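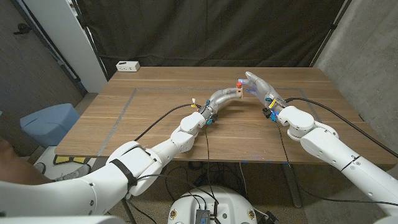 Edgars Toom
Contributing writer, toys and small manufacturing

The Naylor open day in Wakbridge starts at 10 in the morning, and by 11 the parking lot is full. I left my car on the grass behind the loading dock, got a paper badge with my name spelled wrong, and followed the arrows. I had gone to see the Demmont block, which the company has been calling "the last building toy you will buy" since last June. I have a closet at home full of last building toys, so I went in with my arms folded.

For anyone who missed the mailing, Demmont is a set of small wooden blocks with round holes drilled in them, plus red caps that go on top. The company says more than 3,000 sets went out to schools and toy libraries in the first run. The full box has 68 pieces and costs more than I would spend on a nephew. The claim is that the holes and the caps let a child build things that plain blocks can't.

The display room is at the back of the building. It has a big dark brown curtain across the wall, a gray concrete floor, a wood-grain table with a rectangle of thin gray tape on top, and a blue plastic stool that looked about right for a six-year-old. The tape is where the blocks get handled. There was no sign saying so, and two families put their coffee down inside the lines before a man in a Naylor shirt asked them to move it.

I'll start with what I liked. The wood is pale and plain, with no shiny coat of paint to chip off. The edges are straight. I ran my thumb around the rims of several holes and didn't pick up a splinter, and I was trying to. The pieces are small enough to hold between a thumb and one finger, and they have a nice weight. If you grew up with a bag of hardware store offcuts, you'll want to pocket one.

Now for the caps. The red is cheerful and it gives the eye something to find in a pile of beige. But I asked three different staff members what the cap is for and got three answers. It "finishes" the block. It is a roof. It teaches children about fit. The last one came from a young woman in the packing area, and it was the most convincing, though a lid on a jam jar teaches the same thing for less money.

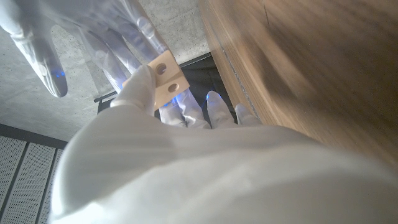
The holes bothered me more. A hole in a block is a promise that something goes through it, and the box on sale at the front desk doesn't include a single peg. Pegs are coming, I was told. Pegs will be sold separately. There is also going to be a metal rod called Duralum, and a sample was lying in a tray by the door with a note asking visitors not to touch it. So what you get today is a block with holes and a cap. I asked what a child is supposed to do with the holes in the meantime and was told that children look through them. They do, I'm sure. Mine used to look through toilet paper tubes.

After the display room we were taken around the shop in groups of 11, which was too many for the width of the aisle. People at the back heard nothing, and I was at the back. I did see the drilling station, which was switched off for the day, and a long bench where the blocks are sanded. A guide held up a tub of rejects. Most looked fine to me. One had a hole that had wandered toward the corner, and I'll give Naylor credit for pulling it, as plenty of companies would have shipped it and called it natural variation.

Somebody in my group asked where the wood comes from. The answer was "sustainable sources." She asked which ones and was told it was in the brochure. I have the brochure in front of me. It has a nice drawing of a tree.

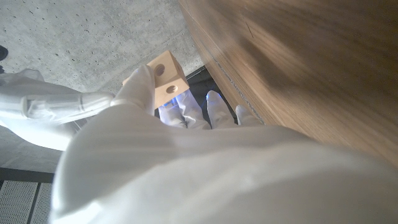 Grip is a real question with blocks this size, and the brochure makes a lot of it. According to page 2, the drilled faces "invite the pincer grasp." I don't doubt that a small block gets picked up with a thumb and a finger. What I'd like to know is whether the drilling adds anything, and for that you would need a plain block next to it for comparison. I asked if they had one. They had not brought one out. A father beside me offered a sugar cube from the coffee table, and I thought that was fair enough.

Stacking is harder to judge from a visit. The flat faces should sit well on each other, and in the few minutes I had with a handful of pieces I built a short wall that stayed up until somebody leaned on the table. Once a cap is on, though, that block is the top of whatever you are building, unless you take it off again. My wall had a flat roofline for that reason. A girl waiting for my spot told me it was boring, and took it apart.

The gift shop had the full box, a smaller box, and loose caps in a bowl. No loose blocks. I would have bought four or five of those and gone home happy, and I told the cashier so. She wrote it on a pad.

Would I go back? If the pegs are out, yes. The making is careful and the block is good to hold, and I can't say that about most of what lands on my desk. But I drove 68 miles to see a building system and what I saw was half of one at the price of the whole. Wait for the second box.

Parking is free. The coffee is a dollar, and the restrooms are past the loading dock on the left. Bring your own lunch, as the sandwich truck had packed up by 2.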